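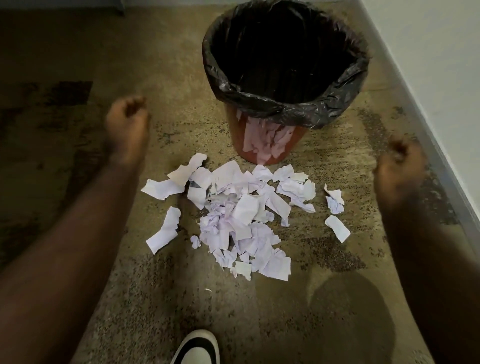

Dunstan Museum to Open Exhibition on the Harbor Towns of Clollach

Print this page | E-mail this page

DUNSTAN, October - The Dunstan Museum will open "Clollach: Towns on the Water" this month, an exhibition on the trading towns that grew up along the Clollach coast and governed themselves for more than six centuries.

The exhibition brings together 812 objects, most of them from the excavations at Midamholm, the largest of the towns. Coins, weights, roof tiles, ship fittings and household pottery will be shown in four galleries on the ground floor. The final gallery covers the decline of the towns after the harbor at Midamholm silted up and trade moved south.

Midamholm was founded as a fishing settlement and had a population of 3,476 at its only recorded census. Its council kept written accounts of tolls, grain prices and repairs to the sea wall. Pages from the accounts will be on display with English translations.

Also on view is the Urnilik hoard, a group of 700 silver coins buried outside the town gate. The coins come from several neighboring states and show how far the merchants traveled. The hoard has not been shown in full before.

An illustrated catalog will be sold in the museum shop. School groups may book guided visits in the mornings. Admission to the exhibition is included in the regular museum ticket.

Print this page | E-mail this page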